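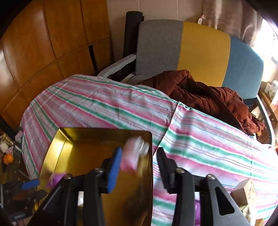

Floruda responde:
A mí el percal me dio mal resultado. Lo compré de 2 cabos pensando que iba a durar más y a los pocos meses ya tenía bolitas en la zona de los pies. Las de rayas que tenía de antes, de mezcla, siguen igual. Más feas, eso sí.

Uneck
¿Bolitas en percal? ¿Seguro que era cien por cien algodón? Mira la etiqueta, porque muchas ponen "tacto percal" y luego llevan poliéster.

Floruda
Pone 98 % algodón y el resto elastano. Es la bajera.

Uneck
Pues ahí lo tienes. La bajera con elastano se deforma con la secadora. Yo la quiero sin nada, con goma en todo el contorno y ya está.

Amaral
No estoy de acuerdo. Llevo años con bajeras que tienen un poco de elastano y se ajustan mejor, sobre todo si el colchón es alto. El mío con el topper llega a 35 y las de algodón puro se me salen por las esquinas de la cabecera todas las noches. Lo de las bolitas es más por el lavado. ¿A qué temperatura lavas?

Floruda
A 60, con las toallas.

Amaral
Con toallas no. El rizo roza contra la sábana y la castiga. Sábanas solas, a 40, tambor a medias y centrifugado corto.

Tendgate
Yo lavo todo junto desde siempre y no he tenido ese problema. Depende de la tela. En abril compré un juego de algodón lavado, de 25 euros rebajado, y ha salido mejor que otro que me costó el triple. No se plancha, se seca en una tarde.

Uneck
25 euros el juego completo o solo la encimera?

Tendgate
Completo, para cama de 135. Las fundas de almohada vienen un poco justas.

Floruda
¿Y destiñe? Las quiero de rayas azules y me da miedo la primera lavada.

Tendgate
La primera vez soltó algo de color – lavé con agua fría y aparte. Después nada.

Amaral
El vinagre no fija el color, por si alguien lo va a proponer. Se dice mucho, pero con los tintes de ahora no sirve.

Uneck
Iba a proponerlo, jaja. En mi casa se ha hecho toda la vida.

Amaral
Para quitar restos de jabón sí vale. Para fijar, no.

Floruda
Vale, pruebo a 40 y sin toallas con las que tengo. Si siguen saliendo bolitas, miro las de algodón lavado. Tendgate, ¿te acuerdas del gramaje?

Tendgate
No lo pone en la etiqueta. Son más gruesas que el percal, en verano igual te sobran.

Mensaje editado el 24/5/24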